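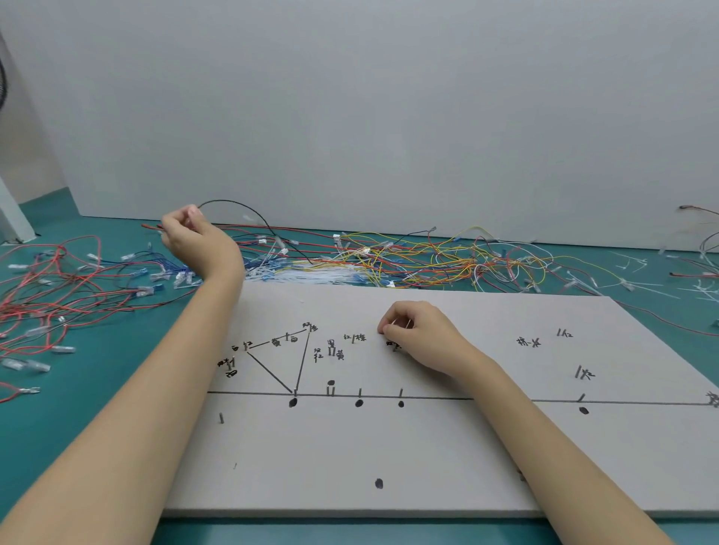

Automation readiness checklist: hand assembly of wire harnesses

Site: Bundton, harness area
Filled in by: Ánh Phí
Date: March 2022
Requested by: Murnari purchasing, ahead of the Drerna quote
Scale: YES (a machine could take this over now), PART (with a person standing by), NO

Comments are mine. The vendor's answers came from their questionnaire and I have marked them where I used them.

1. Is the layout documented outside the operator's head?
PART. The pen layout on the board is the working document. There is a drawing in the office, revision 19, and it doesn't match the current board in two places. Drerna wants a file with coordinates. Someone would have to make that file and then keep it up to date, and that job is missing from their quote.

2. Are labels readable by a machine?
PART. Color names are handwritten in Chinese next to the pin positions. Operators read them at a glance. Drerna says its reader handles handwriting. I asked for a trial on our own boards and got a brochure. Leave open.

3. Are parts presented one at a time?
NO. Wires come to the work in a heap, all colors together, terminals already on. I have heard "bin picking is solved" from three sales people now. Bin picking of rigid parts, maybe. A wire bends, loops around its neighbor and hooks the next terminal. If we sorted every wire into its own tube first, a machine would have a fair chance, but then we have hired a person to feed the machine.

4. Can the gripper hold the thinnest wire without marking the insulation?
NO. Tested at the Radonjić demo room in June. Of 22 wires, 19 were picked up, and three of those had visible dents in the jacket. The demo used straight lengths laid out in a tray.

5. Routing around pins
PART. This was the best part of the demo and I want to be fair about it. With one end clamped, the arm laid a single wire around four pins cleanly. It was slow, but it did it again the same way each time. With a second wire already in place it pushed the first one off its pin and carried on without noticing.

6. Tying

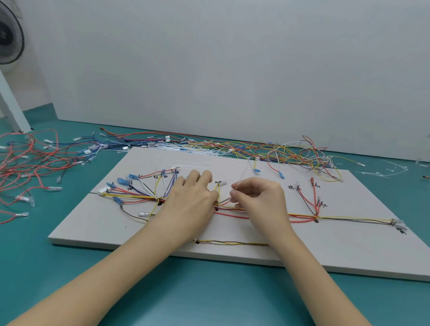
Tying is where I expect any machine to lose, and it is the step the quote spends one line on. The vendor's fixed tie gun works if the bundle is brought to it at a known thickness and held still. Our bundles change thickness at every branch. On the board one hand is pressed down on the trunk, keeping the colors together, while the other has the cable tie between thumb and fingers. That is two jobs, and the left hand's job isn't in the cycle time study at all. I would also like to know how the gun gets in close to a short branch with a terminal on the end of it.
Score: NO for automatic. PART for a hand-held tie gun used by the operator, which we could buy without any robot.

7. Inspection of finished harness
YES, with conditions. An electrical test fixture will find an open or crossed circuit faster than I can. It will not find a tie in the wrong place or a nicked jacket. Keep the visual check.

8. Recovery from a mistake
NO. An operator who lays the wrong color pulls it back out and lays the right one. The Radonjić cell stopped and called for help. One stop took 21 minutes to clear, with their own engineer in the room.

9. Guarding and floor space
NOT SCORED. The cell needs a fenced area and a clear walkway. The hand work needs a board. Safety wants to see the guarding drawing before anyone talks about dates.

10. Posture and strain (current method)
ACTION NEEDED. Boards are being worked flat on the floor. Whatever gets decided about robots, raise them to bench height. Please don't hold this item for the Drerna decision — it needs a bench and nothing else.

11. Loose material at the work area
ACTION NEEDED. Cable ties lying loose on the floor past the board. Supply a shallow tray. Keep single wires with bare terminals away from where people kneel.

12. Vendor claim: 59 harnesses per shift, unattended
NOT ACCEPTED. Based on one harness type with pre-sorted wire. No time allowed for loading, color change or stops. Ask again with our mixed order list.

Overall: not ready. Buy the test fixture and try two hand-held tie guns. I would look at the routing arm again if they can show it working with a full trunk already on the pins, on one of our boards, with wire taken from our heap.

Open items
— Corrected office drawing (Ánh Phí)
— Handwriting trial on two used boards (Drerna)
— Guarding drawing (Drerna)
— Bench price (Murnari purchasing)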